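News > Technology > Robotics

Stotach Opens Robotics Workroom to Visitors

Stotach opened its robotics workroom to the public on 26th September for an afternoon of demonstrations on the handling of light and irregular objects. The program was prepared jointly with Brikonero, which supplies control software to the workroom.

Visitors were received in groups of 6 and accompanied through the room by members of the technical staff. A total of 28 places had been offered, all of which were taken before registration closed.

The main demonstration concerned artificial flowers. Staff explained that stems of different thickness, with leaves that hang and catch on one another, present a harder problem than boxes or bottles. The arm must close firmly enough to keep a stem upright while leaving the leaves and petals undisturbed. Roses and hydrangeas were among the flowers used, and a white plastic basket stood on the same table.

Each arm carries a small camera close to its gripper, and the pictures it records are reviewed by staff after every session. Stotach stated that its present target is 100 completed handling runs for each type of flower, and that the work on roses is the furthest advanced.

A second presentation, given by Brikonero, dealt with the planning of arm movements when several objects lie close together. Questions from the audience turned mainly on speed, on the cost of replacement fingers for the gripper, and on whether the same methods could be applied to cut flowers in a packing house. Brikonero replied that tests with fresh stems are planned for April, subject to agreement with a grower.

Stotach intends to hold 4 open afternoons in the coming year. Schools and local businesses may apply through the front office in the Bansal Building. Visitors under the age of 16 must be accompanied by an adult.

Shares: 28 | Comments: 4

Comments

gardenrow
Will the spring tests be open to the public too? I run a small flower stand and would like to see it done with real stems.

T. from the north side
Good afternoon, well organized. The second talk was hard to hear from the back.

plainview6
Is there parking at the Bansal Building or only on the street?

gardenrow
Street only, but there is plenty after lunch.
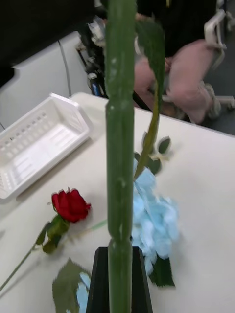 Photo: Stotach. Flower handling, gripper camera view.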